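Prestgate desk-tidying project: software progress report
To: Drokbridge program office
2/8/21

We have spent most of this period on the planner and the logging tools. The policy itself has changed very little, and I would ask you to read the numbers below with that in mind.

We now hold 2291 recorded runs, of which 293 were thrown out by the new checker. Most of those had gaps in the joint data. The old checker passed nearly all of them, so the success rate we gave you in November was too high and should not be quoted again.

Cavatano's grasp detector is in and running. Their claim was that it would handle thin objects without retraining. In 149 test picks we did not see that. Pens are still the worst case, and the detector is often most sure of itself when it is wrong – a threshold will not fix this. We have asked for the training code and have not received it.

The two-arm planner from Begay does better. It keeps the arms apart, but it does so by making one wait, and a wait can last up to 2 seconds. On a full table that adds up. I am not convinced it is worth the license fee until the waiting is cut.

Next period: replay the rejected runs through the new logger, retest thin objects with lamp glare masked out, and put off the demo. We are not asking for more money now – we are asking for the demo date to move.
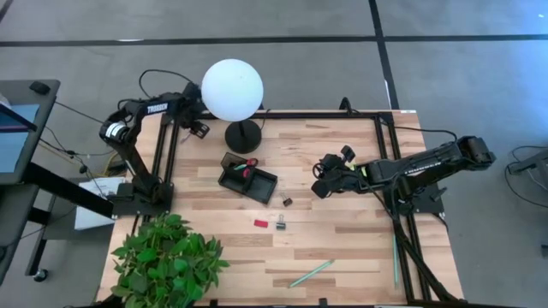 Two-arm cell with desk items on the table and the lamp lit.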